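## 4. Setting up a match on the scoreboard console

These steps cover the Plukitz match console when it is used for football (soccer) at club and amateur level. They assume the console is already mounted and powered and has passed the self-test in Section 3. If the self-test light is still amber, go back and finish that section first.

### 4.1 Before you start

You need:

- the console key
- the team sheets for both sides
- the competition code from your league office
- the handheld remote, charged

**Note:** The console keeps the last match in memory until a new one is confirmed. If you need the old result, export it first (Section 7.2).

### 4.2 Creating the match

1. Turn the key to **SET**. The display shows the main menu.
2. Select **New match** and press **OK**.
3. Enter the competition code. Codes are four digits. The console comes loaded with 1979 for friendly matches and 1666 for youth cup matches. All other codes come from your league.
4. Choose the match length. The default is two halves of 45 minutes. Youth codes load shorter halves automatically, but you can change them on this screen.
5. Set the half-time break in seconds. The factory setting is 600. Many leagues ask for 900, so check your competition rules.
6. Choose whether extra time is allowed. If you select **Yes**, the console asks for the length of each period and whether penalties follow.
7. Press **OK** to save. The console beeps twice.

**Caution:** Do not turn the key away from SET while the save bar is moving. The match file can be damaged and will have to be entered again.

### 4.3 Entering the teams

1. Select **Home team**. Type the name as you want it to appear on the board. The large board shows 12 characters and the small board shows eight.
2. Pick a display color. Avoid dark blue for outdoor daytime matches. It is hard to read from the far stand.
3. Enter shirt numbers for the starting players, then for the substitutes. Names are optional.
4. Mark the captain and the goalkeeper with the **C** and **G** keys.
5. Repeat for **Away team**.
6. Press **Review**. Compare the list with the team sheets signed by both clubs.

If a club changes a player during the warm-up, open the list again and overwrite the number. Do not delete the line. A deleted line moves every player below it up by one place, and the substitution log will no longer match the sheet.

Names with accents, such as Simões, display correctly on boards with firmware 3 or later. On older boards the accented letter shows as a blank square. Type the plain letter instead.

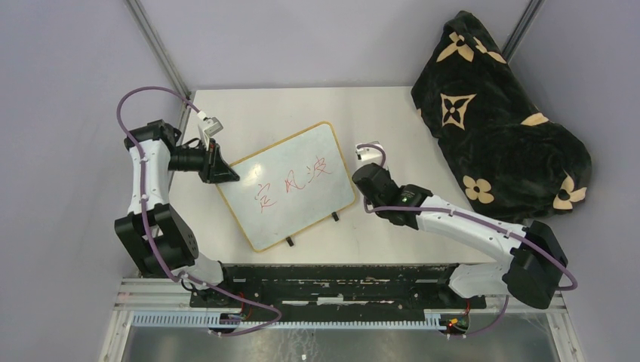 ### 4.4 Pairing the remote

1. Stand within arm's reach of the console.
2. Hold **PAIR** on the console until the blue light flashes.
3. Hold **START** and **STOP** on the remote together for three seconds.
4. Wait for the blue light to stay on.
5. Press **START** once. The test clock should run on the board. Press **STOP** to end the test.

The remote has a range of 300 feet in open air. Metal roofing and crowded stands reduce this. Walk to the position where the timekeeper will sit and repeat the test there.

If the remote does not pair, check the following:

- Another remote is already paired. The console accepts two at most. Select **Remotes > Clear all** and start again.
- The battery is below one bar. The remote will turn on at this level but will not pair.
- The console key is in **RUN**. Pairing works only in **SET**.

### 4.5 Running the match

1. Turn the key to **RUN**. The board shows both team names and 0–0.
2. Press **START** on the referee's whistle.
3. To add a goal, press **HOME +** or **AWAY +**, then the scorer's shirt number, then **OK**. Press **OK** alone if you do not know the scorer.
4. For an own goal, press **OG** before the shirt number. The goal is credited to the other side.
5. For a card, press **YELLOW** or **RED**, then the team key, then the shirt number. A second yellow for the same player is changed to a red, and the board shows both.
6. For a substitution, press **SUB**, the number going off, the number coming on, and **OK**.
7. Enter added time when the fourth official gives it. It shows under the clock until the half ends.

**Caution:** The clock does not stop for injuries unless **STOP** is pressed. In most leagues it should keep running. Confirm this with the referee before kickoff.

### 4.6 Correcting a mistake

Press **UNDO** within ten seconds to remove the last entry. After ten seconds, use **Log > Edit**:

1. Scroll to the wrong entry.
2. Press **OK** and change the team, number or minute.
3. Press **Save**. The corrected line is marked with a star in the exported report.

The clock cannot be edited from the log. Use **Clock > Adjust** and move it forward or back with the arrow keys.

If a goal is disallowed after it has gone up on the board, remove it with **HOME –** or **AWAY –**. The entry stays in the log as canceled.

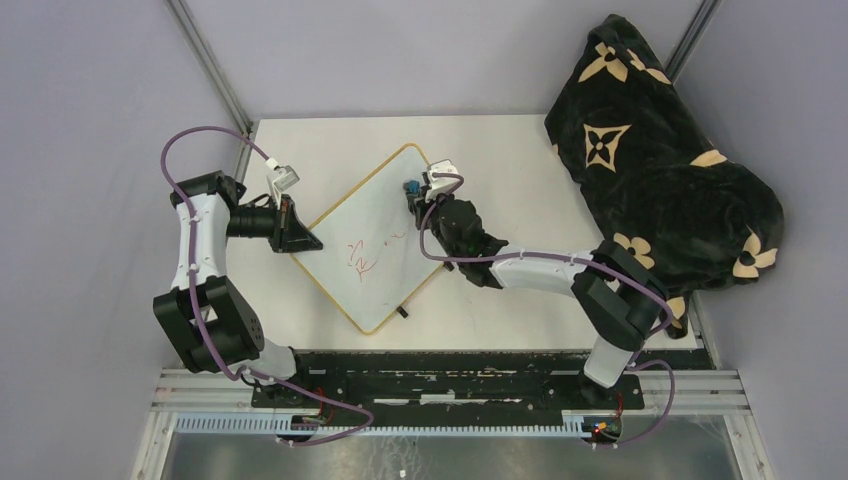

*Rusance, March 2018*

The following changes apply to consoles shipped with firmware 3.2 and to older units that have been updated.

- The half-time countdown now shows on the small board as well as the large one.
- **Abandon match** has moved from the main menu to the **End** menu. It asks for the console key to be turned to **SET** first.
- Penalty shootouts show five circles per team and add a circle for each extra round.
- The Hement audio link is turned off by default. To use it, go to **Settings > Sound** and select the horn length.

Units updated in February may show the wrong version number on the start screen. The software itself is correct. Turn the console off for 30 seconds and the number will refresh.

### 4.7 Ending the match

1. Press **STOP** at the final whistle.
2. Select **End > Full time**.
3. Check the score, scorers and cards with the referee.
4. Press **Confirm**. The result is locked and can no longer be edited on the console.
5. Export the report to a USB drive, or leave the console connected to send it overnight.
6. Turn the key to **OFF** and remove it.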